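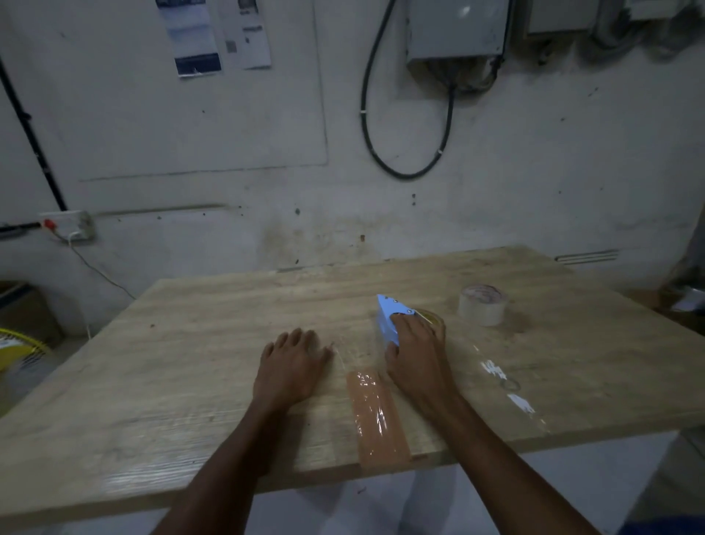
Handout 7: Site visit, Okcombe packing hall
Course notes, H. Savchuk

Purpose of visit: to see how manual taping is recorded before the task is given to a robot cell.

Points from the demonstration (O. Stetsiuk, Zulix):

Tape is a hard material to model. It sticks, wrinkles and curls, and its shape depends on how it was pulled.

One hand holds, the other runs the dispenser. The 2 arms of the cell are assigned the same way.

The training set stood at 2720 recordings in April. The first 1000 were cardboard only.

Read section 2 before the lab.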